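Workshop notes: keeping dip pens, brushes and ink in working order

Posted December 23, 2018 by Apinya Sitthichai

New nibs leave the factory with a thin coat of oil on them. Ink beads on this coat and drops off in blots. Wipe each nib with a little washing-up liquid on a damp cloth, rinse it, and dry it on kitchen roll before first use. Holding the nib in a flame also removes the oil, but it softens the steel, and a softened nib splays under light pressure.

During inking, wipe the nib every few minutes. Dried ink collects in the slit first and on the underside second. If the line starts to skip, dip the nib in clean water to the shoulder, wipe towards the point, and reload. Do not scrape it with a blade.

Waterproof ink must never go into a fountain pen. It contains shellac or acrylic, either of which will set in the feed. Decant a small amount into a low, heavy pot and keep the main bottle closed. If the ink in the pot thickens, add distilled water one drop at a time and test on scrap from the same sheet you are drawing on.

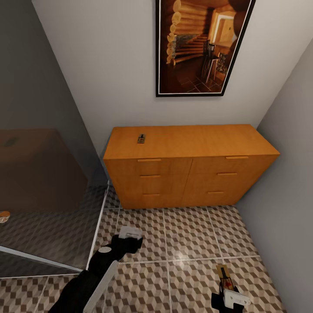
Brushes are rinsed in cold water only. Hot water loosens the glue in the ferrule. Work a little plain soap into the hairs, rinse until the water runs clear, shape the point with your fingers and dry the brush flat. Stand it upright in a jar once it is fully dry.

Finished pages are stored flat, with acid-free tissue between them. Rolled pages crack along the heavier blacks. Keep them out of lofts and away from outside walls, where the paper takes up damp and cockles.

For corrections, let the ink dry overnight, then apply white gouache in two thin coats. A single thick coat flakes when the page is handled. Achilleas Petridis prefers to paste a patch over the panel, which is quicker for large areas but leaves an edge that can show up in the scan.

Scan line art at 700 dpi in greyscale and convert to pure black and white afterwards. Clean the scanner glass with a dry lint-free cloth before each batch.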